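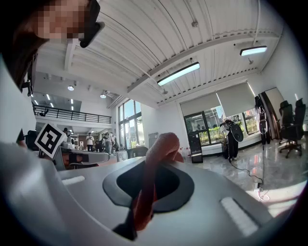
Viel zu schade zum Leerstehen sei die Halle, hieß es schon bei der ersten Begehung aus der Nachbarschaft, und wer so viel Tageslicht habe, solle gefälligst auch andere hereinlassen. Tja, das haben wir uns zu Herzen genommen! Cleron zieht um, und zwar in das offene Großraumbüro im Irkham-Haus, und ab Oktober steht ein Teil der Plätze auch Gästen offen.

Ich schreibe diese Mitteilung selbst, weil ich die Räume ausgesucht habe und seitdem von kaum etwas anderem rede (meine Familie kann das bestätigen). Verliebt habe ich mich zuerst in die Decke: weißes Wellblech, lange Leuchten darunter, keine abgehängten Platten. Dann in die Galerie mit dem schwarzen Metallgeländer und in die großen Fenster mit den dunklen Rahmen, durch die man ins Grüne schaut. Wo die Sonne zu stark hereinkommt, lassen sich weiße Rollos herunterziehen — in unserem alten Büro haben wir uns dafür mit Pappe beholfen.

Insgesamt mieten wir 400 Quadratmeter. Die Planung kam vom Büro Kwok, das uns zum Glück zwei Trennwände ausgeredet hat. Ich wollte sie unbedingt haben, für Telefonate, und bin jetzt heilfroh, dass der Blick quer durch den Raum frei bleibt. Telefoniert wird künftig oben.

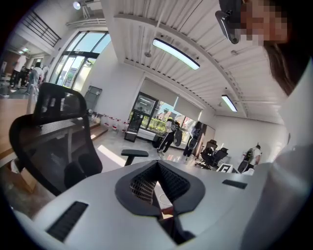
Schreibtisch mit heller Holzoberfläche und schwarzer Bürostuhl mit Netzrücken im neuen Büro

Bei den Möbeln haben wir lange hin und her überlegt. Geworden sind es Tische mit heller Holzmaserung und schwarze Stühle mit Armlehnen, beides über den Ausstatter Drurora bezogen. Auf den Stühlen habe ich zur Probe einen ganzen Arbeitstag gesessen und erst beim Aufstehen gemerkt, dass es schon nach 18 Uhr war!

Für Gäste vergeben wir bis zu zwei Plätze pro Tag, jeweils von 9 bis 17 Uhr. Strom, WLAN und Kaffee sind dabei, Bildschirme bitte selbst mitbringen. Anfragen nimmt unser Empfang ab September entgegen, telefonisch unter der Durchwahl 2843 oder direkt an der Tür. Fotos in Druckqualität schicken wir Redaktionen gerne zu, bitte dabei die Pressenummer 3495 angeben.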